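My home workbench has gone through more than a few storage systems, and the one I keep coming back to is pipette tip racks. The little plastic boxes, yes! I do a bit of dye mixing at home (fabric dye, mostly, and some food coloring for icing), and I refill my racks by hand from a bulk bag instead of buying them loaded.

Put a cloth down before you start. Tips roll, and they roll a lot less on fabric than on a bare tabletop. Mine has big blocks of red, yellow, blue and white with thick black lines, and the pale blue tips show up best against the white parts. Any wrinkles, smooth them out around the rack or it'll rock when you press a tip in.

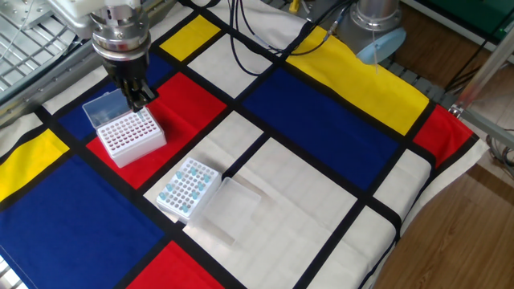

I like having two racks out at once, because then I can pull the strays out of one and finish filling the other. Pick a corner and fill row by row. If you pop tips in wherever there's a hole (guilty, for years), you end up with two half-racks and no idea which one you meant to use up first.

Hold each tip by the wide end and never by the point. And go easy pushing it down, it only has to sit there.

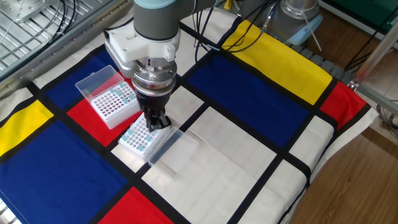 **Worndale Kitchen & Bench**

Now, lids. With a hinged lid you can stand it up behind the box or lay it out flat to the side. I stand mine up when the table is crowded, but flat is steadier if you're a sleeve-dragger like me. Clear lids vanish on a white cloth, so check before you set a mug down!

Before a rack goes back on the shelf I stick a bit of masking tape on the end with the date I filled it. Racks for dye and racks for icing live on separate shelves, and they never swap. I still have 3 to refill before November, when the cookie orders start, and the bag of tips is down to its last handful.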